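From: Soler
To: Kedivcombe shop list
Date: 11/06/2023
Subject: Re: [kedivcombe] Two arms, cable snagging at the wrist

Flultard wrote:

> How are you running the wrist cable on yours? I have mine zip tied
> to the forearm and it pulls tight whenever the last joint turns past
> halfway. Twice now it has popped the connector and the motor drops
> off the bus. Also, did you ever get the two arms to share one
> supply, or is that asking for trouble?

I had the same problem in July and lost most of a weekend to it. What fixed it was leaving more slack than looks right. I anchor the cable at the gripper body and again well down the arm, and let it make a big loop in between. No tie at the wrist at all. The loop looks sloppy and will catch on a drawer handle if you park the arm badly, so park it with the gripper up.

The connector popping is a separate thing. Put a dab of hot glue on the housing after you have checked the bus. Low temp glue peels off later with a fingernail.

On power, I tried one supply and went back to 2. With both arms lifting at once the voltage sagged and the left gripper would reset. With separate supplies and a common ground I have had no resets. Keep the ground wire short.

Other notes since my last message:

The Skendivton plates hold up fine, but print them with 3 walls. My first set cracked at the screw holes near the elbow. Don't run the screws in with a driver, do the last turn by hand.

I log every grasp attempt. The count is at 1,421 as of last night. Carrots are easy if they are lying across the jaws. Anything thin and flat on a cutting board is still bad. The fingers close above it and come up with nothing. I may try a softer pad on one side only.

The steel bowl was confusing the depth reading, so I now approach it from the side and go by the rim. I cut the approach speed to 600 on the controller scale for that move and left everything else alone.

You asked how much reach I have from the floor mount. It covers the front half of the counter and the bowl. The jars along the back wall I don't try for yet.
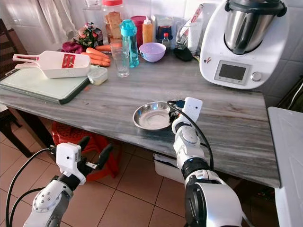 Both arms at the kitchen counter, right gripper next to the bowl.

If you want the mount drawing, say so and I'll put it in the shop folder. I still need to fix one hole spacing on it.

Soler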